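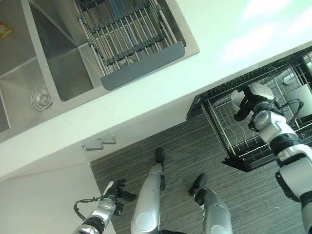 Imogen Nordin
Department of Design, Stiltholm

4.2 Racks and the second basin

The double sink was sold to households as a division of labor: wash on one side, rinse on the other. Our diaries from Bristdale suggest a different settlement. One basin stays in service and the other becomes a shelf. In Figure 1 a roll-up rack of metal rods lies across the right basin, and a black wire rack stands by the counter, which brings the drying capacity to a level the washing may never reach.

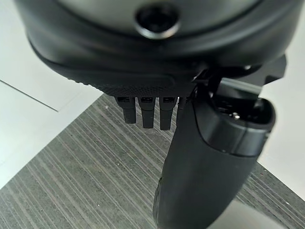 Respondents defended such duplication with some heat. The wire rack was for plates and the roll-up one was for "everything else," a category that grew over the 18 weeks of the Flakora study until it took in lettuce and a passport. Few entries mention putting a rack away, although the roll-up kind is bought on the promise that it can be. We coded these items as "temporary, permanent."

Figure 2. Gripper housing above striped carpet.

Counter space was the usual complaint, and a further rack was the usual remedy. We return to this arithmetic in Section 5.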